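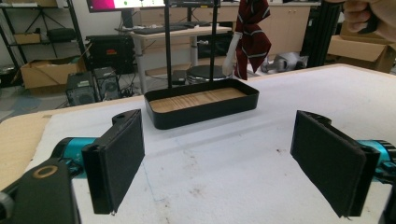 **Moving from Stomdale to Arkbridge, worth it?**

**pebblejar:** So my lease is up in April and I'm thinking of leaving Stomdale for Arkbridge. Same size apartment, $457 less a month, but my commute goes from a 7 minute walk to the train. Has anyone done this? I keep going back and forth!

**kvaran_kid:** Did it two years ago, zero regrets. The bakery by the Arkbridge station alone is worth it (get the cardamom buns, go before 8). The train's fine too, I read a ton now.

**mottled_owl:** Gonna disagree. I lasted one winter. The train is "fine" until there's ice on the line and you're standing out there with 2 gloves that don't match, wondering what you did with your life. I moved back.

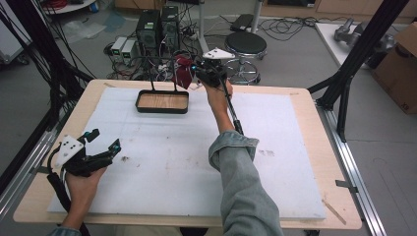
**pebblejar:** Ha, ok, that's kind of what I'm scared of. How often was it really late though?

**mottled_owl:** Often enough that my boss brought it up. Maybe I had a bad year.

**kvaran_kid:** You had a bad year. They replaced the switches after that and I've been late maybe twice this whole winter.

**Chandrasekhar Warrier:** Check the heating before you sign anything. My first place in Arkbridge was electric baseboard and it ate most of what I saved on rent. Ask for last January's bill, a decent landlord will show you.

**pebblejar:** Ooh, good call, I didn't even think of that. Emailing them tonight.

**mottled_owl:** And visit after dark! The street I was on got loud.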